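Search this site Search
Print this page | E-mail this page

Practical Automation, Unit 6
Handout: Setting up and looking after the two-arm sorting cell
Skikent Technical College, workshop course. Version of April 18, 2023

6.1 What this handout covers

In the last unit you learned how to move one arm by hand control. Now you will prepare a complete cell with two arms, a table and several bins, and you will keep it in good order for the length of one session. Please read all of it before you come to the workshop. The safety sheet from Unit 1 is still valid and is not repeated here.

Each group works at one cell. The task of the cell is simple: blocks are taken from the table and put into the bins. We chose toy blocks for the exercise, as they are cheap and they have many shapes. A flat block is easy to hold. A half-cylinder is more difficult, and the studs of a large brick can make the fingers slip when the angle is wrong.

6.2 Before power is switched on

Check the base of both arms. The four clamp screws must be tight, and the base must not move when you push it with your hand. Then follow the cable from the base to the wrist. It should make a free loop at the wrist, long enough for a full turn, but it must not touch the table. If the cable is stretched at any position, stop and call the instructor.

Clean the table with a dry cloth. Small dust under a block is enough to change how it stands, and the fingers are then closing too high or too low. Clean the finger pads also, with the cloth only. Do not use spirit, it makes the rubber hard after some weeks.

6.3 Reference position

Switch on the left arm first, wait for the ready signal, then switch on the right arm. Move both arms to the reference position with the Esley control program. The program shows a counter value for the shoulder joint of each arm. On our cells the correct values are 1,754 for the left arm and 1,665 for the right arm. A difference of up to 20 is accepted. With a larger difference you must do the reference run again, and if it does not help, write it in the cell book and do not continue.

Many students ask why the two values are not equal. The arms are mounted as a mirror pair and the sensor is on the same side in both of them, therefore the zero point is in another place.

6.4 Placing the bins and the blocks

The bins stand at the back and at the sides of the table, where the arms can reach over them with the wrist vertical. Put the blocks in the free area between. Do not arrange them in a nice line. Turn them in different directions, and let one block stand partly behind another, so that you must think about from which side the gripper can come.

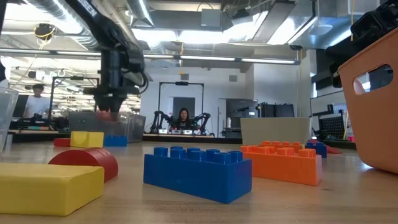

When all is placed, drive the gripper slowly to a point above each bin and look from the side. The fingers must pass over the rim with a space of 50 mm. If a bin is higher than the others, teach its point separately. A common mistake is to teach the low bin first and then copy the height to all the rest.

Keep one arm in the rest position while you teach the other. The program does not know where your bins are, and it will also not warn you when a forearm comes near a basket at the side.

6.5 During the session

Listen to the joints. A regular soft noise is normal; a clicking noise in the elbow usually means that the belt is loose. Touch the motor housings with the arms stopped. Warm is good, but if you cannot keep your finger there, make a pause.

If a block falls on the floor, press stop before you pick it up. This is also valid when the arm is "only waiting".

6.6 Changing the finger pads

Pads are changed when the pattern on the rubber is no more visible. Use the Malik pads from the grey drawer, not the Winholm ones. The Winholm pads have the same holes but they are thicker, and the gripper will not close completely on thin pieces.

Open the gripper and switch off the arm. Loosen both small screws, take off the old pad, and put the new pad with the arrow to the tip. Tighten the screws by hand only. After this close the gripper without a block and check that the pads meet over the full length.

6.7 To hand in

One page per group, with your counter values, the list of taught points and any remark about noise or heat. The next practical test is in June and it will include sections 6.3 and 6.6.

Contact | Copyright Skikent Technical College | Back to top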